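Re: [benchtops] Laying a timber board over perforated steel benches

Date: 5 May 2019
List: Rustad workshop list

On the question of board stock, from the previous digest:

> We have 2 perforated benches from Welter and want a flat wooden
> surface on one of them for small parts. Plain blocks, mostly: cubes,
> cylinders, prisms. On the bare top the corners catch in the holes and
> the cylinders never stand square. Is solid maple worth the money, or
> would you use something cheaper? Also, do you fix it down or leave it
> loose? We need the holes back from time to time.

We have used maple on a blue perforated top for over 3 years and I would buy it again. The board is made up from long planks with the joints running left to right as you stand at the bench. Block colours show up well against it. Red, green, blue and yellow are all easy to tell apart under our lights, and the one thing I would avoid is a dark oil, which brings the grain up and makes small items harder to find.

We oil ours with Drirken clear, thinned, one coat in December and another when the surface starts to feel rough. Both faces get the same treatment. An earlier board was oiled on the top only and cupped within a season, enough to rock a block with a narrow base.
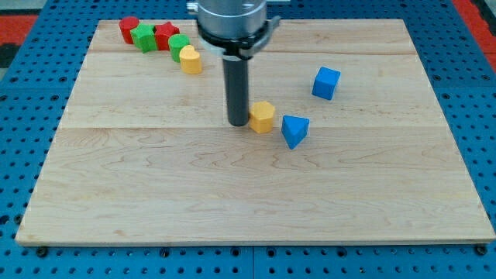

Fixing

Loose is fine if the load is light and people lift things off it. If anything pushes sideways, the board creeps. Stops along the edge are enough for most work – a bolt through the perforations with its head left proud will do, and it comes out with one spanner when you want the holes back. Do not screw up into the board from below through round holes. The timber moves across its width and the screws will either bind or split a joint. If you must do it, slot the fixings.

Check the seam between bench panels before you put anything down. Ours was out by 9 thou on delivery and the board rocked on it until we shimmed the lower panel. A straight edge across the join will show it.

Blocks

For the pieces themselves, the Jadine set is adequate. Hexagons and cubes sit well on any flat face. The triangular prisms need more care and are the first to show a bad surface, as are the stars if the points have been knocked. Break the sharp edges lightly with fine paper before use or they will mark the maple.

Cost

The board came to 289 with delivery, before oil. Birch ply would be a good deal less and flatter on arrival, but the face veneer chips at the front edge and cannot be planed back. I have no figures for beech.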